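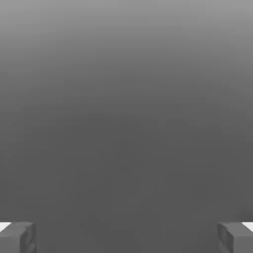
4　空场景校验

4.1　为什么要先看一片灰

在 Eltis 里跑通抓取流程之前，请先完成本章的空场景校验。本章处理的是腕部视角、Larov 夹爪驱动、Fikosard 感知节点和 Fourie 规划器四者之间的约定，它们各自都有文档，各自都认为自己的坐标系最自然。校验时场景里不放任何可抓的物体，腕部视角应当给出一片从上到下由浅变深的灰，左右两个指尖从画面底部的两个角露出来，高度基本一致，中间空着。就这些。很多人看到这里会以为渲染没加载完，于是去等，我们收到过的最长等待记录是一顿午饭。加载早就完成了。

本章适用于已经装好 Eltis 并能打开默认工程的读者。还没装的，请回第二章；装了三遍都没装上的，也请回第二章，从“卸载残留”那一节读起。

4.2　开始之前

请确认以下几件事：

Eltis 主程序与 Larov 驱动来自同一个发布包。混搭版本可以启动，这是它最糟糕的地方。

工程目录的路径里没有空格和中文。我们知道现在是什么年代了，解析器不知道。

Fikosard 节点处于停止状态。它会在 4.5 节启动，提前启动会占住图像通道，然后在日志里礼貌地写一行“等待订阅者”，一直写到磁盘满。

没有任何实体夹爪连接在这台机器上。仿真配置与实机配置共用一个驱动入口，区别只在一个布尔值。

注意：如果实体夹爪必须保持连接，请先在 Larov 的面板上把输出切到“仅仿真”，并拔掉使能插头。软件开关和插头，两个都要。只做前一个的同事请阅读实机手册的安全章节，读两遍。

4.3　载入空场景

1. 打开 Eltis，选择“工程”菜单下的“新建自模板”，模板选“空场景，腕部视角”。旁边那个“空场景（旧）”是给迁移工具用的，里面其实有一张桌子。

2. 在场景树里展开“机器人”，确认末端执行器一栏显示为 Larov 夹爪，状态为已绑定。显示为“通用双指”时，说明驱动没有找到，Eltis 用自带的占位模型顶上了。占位模型能开能合，动作还挺流畅，只是尺寸与真实模型无关。

3. 在“视图”里把主窗口切换到腕部相机。窗口标题会变，鼠标拖拽会失效。拖不动属于正常现象：腕部相机跟着手腕走，不跟着您走。

4. 按下“复位”，等状态栏出现“就绪”。

5. 关闭所有叠加层，包括坐标轴、碰撞体、帧率和水印。校验脚本按像素比较图像，一行绿色的小字足以让它判您不合格，而且它不会告诉您是因为那行小字。

说明：叠加层的开关有两处，一处在工具栏，一处在“渲染”设置页。工具栏那处只管当前窗口，设置页那处管发送给感知节点的图像。只关了工具栏，您看到的是干净的画面，Fikosard 看到的仍然热闹非凡。请以设置页为准。

4.4　设置夹爪的初始开度

空场景校验要求夹爪张开。张开的意义在于让两个指尖各自靠向画面一侧，把中间的区域让出来，后面的遮罩和规划都以这个姿态为基准。

1. 打开 Larov 面板，控制模式选“位置”。不要选“力”。在空无一物的地方要求夹爪施加某个力，它会非常努力地去找一个可以施力的东西，最后找到自己的另一根手指。

2. 点击“全开”，等指令值与反馈值两栏一致。

3. 在腕部视角里检查左右两侧。两个指尖的上沿应基本处于同一高度，到画面竖直中线的距离应基本相等。

4. 若一高一低，先检查相机安装角，参数名为 mount_roll，改完以后重新复位。请勿通过移动单根手指来“对齐”画面。这样做画面确实会好看，误差则会原封不动地搬到抓取阶段，在那里重新与您见面。

5. 若左右间距明显不同，检查相机的横向偏移 mount_y。正负号以手腕坐标系为准，与画面左右相反。我们讨论过要不要把它改过来，结论是已经有太多工程依赖这个错误了。

6. 点击“存为基准姿态”。名称可以自拟，但请不要叫 final。目录里通常已经有一个了。

说明：指尖内侧有台阶和凹槽，腕部视角下能看出细小的明暗变化。这些细节来自手指模型本身，请不要当作噪点去平滑。曾有一版配置开启了强力降噪，夹爪内侧变得光滑如皂，分割效果随之下降，降噪模块的指标则创了新高。

说明：手指外侧、画面左右边界处会各有一小块很亮的白色区域。它们是画面里最亮的部分，自动曝光很容易被带偏。下一节会要求您关掉自动曝光，请先有个心理准备，因为默认值是打开的，而且每次升级都会贴心地帮您重新打开。

4.5　固定曝光与渲染参数

空场景的背景没有纹理，也没有边缘，对人来说乏味，对自动算法来说则是自由发挥的舞台。请把能固定的都固定下来。

1. 在“渲染”设置页关闭自动曝光、自动白平衡和动态色调映射。

2. 把渲染帧率设为 60。更高的数值界面允许填写，也会原样显示给您看，实际输出不会变。

3. 把随机种子设为 101。其他种子同样能用，不过参考图是用这个种子生成的，换掉之后您的结果就只能与您自己的期望相比了。

4. 把“背景变化”设为关闭。这一项用于训练数据的随机化，打开以后灰色背景会变成木纹、地砖，偶尔是草坪。

5. 图像编码选“无损”。默认的有损编码会在平滑的灰色上留下浅浅的斑块，肉眼需要凑近才看得见，Fikosard 不需要凑近。

注意：如果磁盘空间紧张，只能使用有损编码，请同时把 Fikosard 的 flat_region_tolerance 上调一档。不上调的后果是，感知节点会在空背景上持续报告若干个“疑似物体”，置信度不高，态度很坚决。

4.6　启动感知节点

1. 在终端中进入工程目录，执行：

fikosard start --config empty_scene.yaml --wrist

2. 等待日志出现 model ready。首次启动要编译推理引擎，超时上限为 900 秒。进度条会很快走到九成以上，然后停在那里。请不要中断它，也不要对它说话，两者我们都试过。

3. 执行 fikosard mask --build，生成夹爪遮罩。遮罩会把两个指尖以及外侧的亮区一并划为“自身”，之后的物体检测将跳过这些像素。

4. 执行 fikosard mask --show，把遮罩叠加在腕部图像上查看。遮罩应覆盖底部两角，中间的开口必须留空。

5. 查看物体列表。正确的物体列表是空的。

说明：遮罩漏掉外侧亮区，是第 4 步里最常见的问题。表现为物体列表中出现两个细小的、位置对称的物体，恰好在左右边界上，并且随手腕一起移动，无论如何也追不上。遇到这种情况，把 mask_margin 加大后重建即可。早期版本里，Fourie 曾为这两个物体认真规划过抓取路径。路径很优雅，没有碰撞，也没有终点。

说明：反过来，遮罩过大也不行。若中间的开口被盖住一部分，物体一进入两指之间便会从感知结果里消失。规划器对此的理解是任务已经完成。

关于深度通道，再多说几句。空背景离相机多远，仅凭彩色图像看不出来，一片平滑的灰可以是近处的平面，也可以是远处的平面，还可以是清屏颜色。请打开深度通道读取中心点的数值。读到有效数值，说明相机前方确有几何体；读到无穷大，说明前方什么也没有，这在本章里是允许的，但请在“深度无效值处理”中选择“忽略”。选“置零”的话，感知节点会认为有一堵墙贴在镜头上，Fourie 将拒绝做任何动作，理由充分。

4.7　接通规划器

1. 执行 fourie connect --sim。--sim 不可省略。省略以后它会去找实机，找不到时报错，找得到时不报错。

2. 在规划器面板里选择 4.4 节保存的基准姿态作为起始姿态。

3. 点击“空规划”。规划器会请求一次物体列表，收到空列表，然后返回 NO_TARGET。

4. 确认返回码为 NO_TARGET，面板显示为黄色。黄色是通过的意思。绿色表示它找到了目标，在空场景里，这是个坏消息。这套配色的由来已不可考，下一个大版本会处理，上一个大版本的手册里也是这么写的。

5. 让夹爪执行一次全合再全开的循环，回到基准姿态后重复第 3 步。返回码应与之前相同。若合拢以后返回了目标，多半是手指在移动途中越出了遮罩，请执行 fikosard mask --build --sweep，用整段行程重建遮罩。

注意：执行开合循环时请勿拖动时间轴。Eltis 允许倒放仿真，Fourie 不理解倒放，它会把时间戳变小解释为时钟故障，然后锁定轨迹输出。解锁办法是重启规划器，没有更体面的办法。

4.8　运行校验脚本

1. 执行 eltis verify --chapter empty。

2. 脚本会连续跑 3 轮，每轮都包括复位、采图、检测和空规划。运行期间请不要移动窗口、切换视图或最小化程序。最小化会让渲染线程休眠，脚本拿到的便是同一张旧图，并愉快地宣布结果高度一致。

3. 全部通过后，终端输出 PASS，工程目录下生成 verify 文件夹，里面有每一轮的腕部图像、遮罩和返回码。

4. 请打开图像用眼睛看一遍。脚本只与参考图比较，参考图若被人覆盖过，它会一丝不苟地与错误保持一致。

5. 把 verify 文件夹与工程一起提交到版本库。工单里凡是涉及感知误检的，支持人员第一句话都会问您要它。

4.9　常见故障

画面全黑。相机裁剪面设置过近，或者相机被放进了手腕模型内部。检查 near_clip 与 mount_z。手腕里面确实很黑，渲染没有问题。

画面全灰，看不到指尖。相机俯仰角偏了，或末端执行器未绑定。先看场景树，再看 mount_pitch。请不要因为背景颜色正确就判定通过，背景颜色是这一章里最不容易出错的东西。

只看见一个指尖。多数情况是 mount_y 偏移过大，少数情况是模型文件只导入了一半。后者可以通过重新导入解决，导入时请勾选“镜像部件”。

背景没有渐变，是一整块均匀的颜色。场景灯光没有加载，当前使用的是平光模式。平光模式下感知也能跑，误检还更少，所以有人会故意留着它。等换到有光照的场景，这笔账会一次结清。

指尖在画面里轻微抖动。控制器的保持增益过高，在 Larov 面板里降低 hold_gain。若降到最低仍在抖，请检查是否有两个程序同时在给夹爪发指令。这两个程序中的一个往往是您星期四忘了关掉的那个。

Fikosard 报告一个位于画面中下部的大面积低置信度物体。背景暗部的明暗并非处处相等，中间稍亮一点的地方有时会被当成一件没有边缘的东西。先确认编码为无损，再确认自动曝光已关闭，两项都没问题时，上调 flat_region_tolerance。不要去训练一个新类别来解释它。

校验偶尔通过，偶尔不通过。检查随机种子是否真的写进了工程文件。设置页上的数值要点“应用”才会保存，“确定”按钮只负责关闭窗口。

NO_TARGET 变成 TIMEOUT。规划器没有等到物体列表。空列表也是列表，需要感知节点发出来才算数。请在 empty_scene.yaml 里把 publish_empty 设为 true。

4.10　校验完成以后

请把通过校验的工程另存一份，设为只读，之后每次更换相机参数、升级驱动或重新导入手指模型，都从这一份出发再跑一遍本章。整套流程比排查一次莫名其妙的误检要短得多，虽然也没有短到令人愉快的地步。

下一章会往场景里放入第一个物体，一个方块。进入下一章前，请把“背景变化”保持关闭，把物体列表窗口保持打开，并把 Fikosard 的日志级别从 debug 调回 info。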